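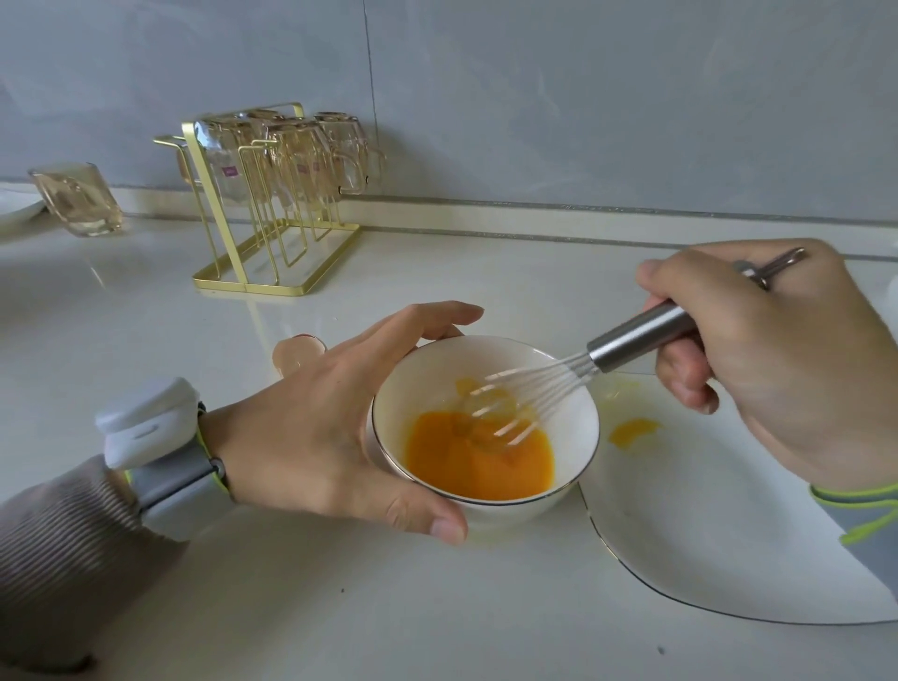 The curfew that wasn't working before

Warkside magistrates now hand out curfews the way they once handed out fines. Khoa Lò got one in May for breaching a court order he says he never received: indoors from 20 minutes to eight each evening, for 15 weeks. His letter had gone to a flat in Pimville he left two winters ago.

The court's answer is that defendants must keep their address up to date. Fair enough, but with whom? Lò had told the council, his doctor and his probation office. The court has its own form, and it wants that one.
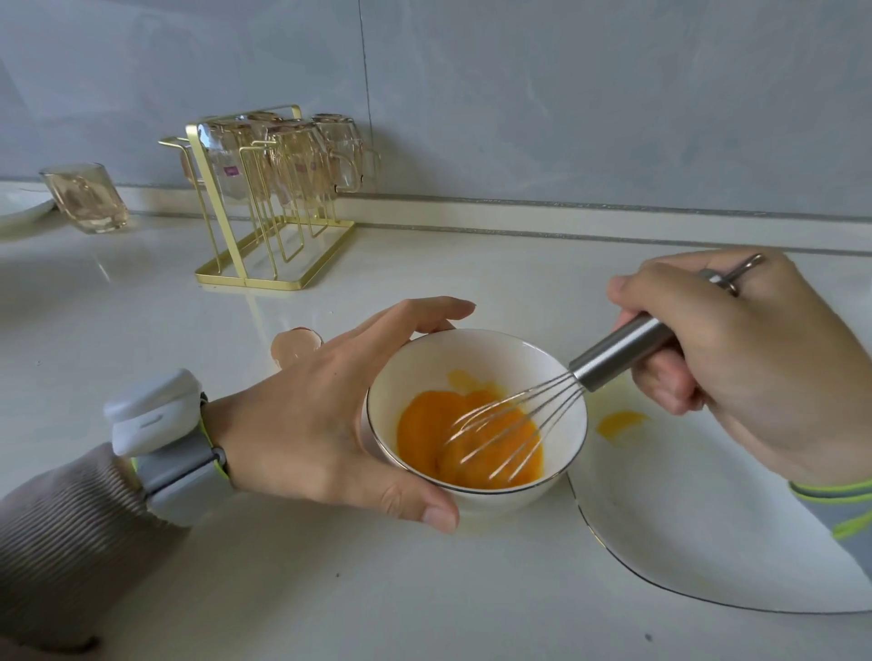

Hạnh Lại, a duty solicitor, had 4 clients in the same position this spring. She was told a new system would stop it happening. She was told that last year too.

"They keep saying the post is reliable," she says. "I'd like to see who checked."

I asked the court office the same thing. It sent me a leaflet on how to change my address.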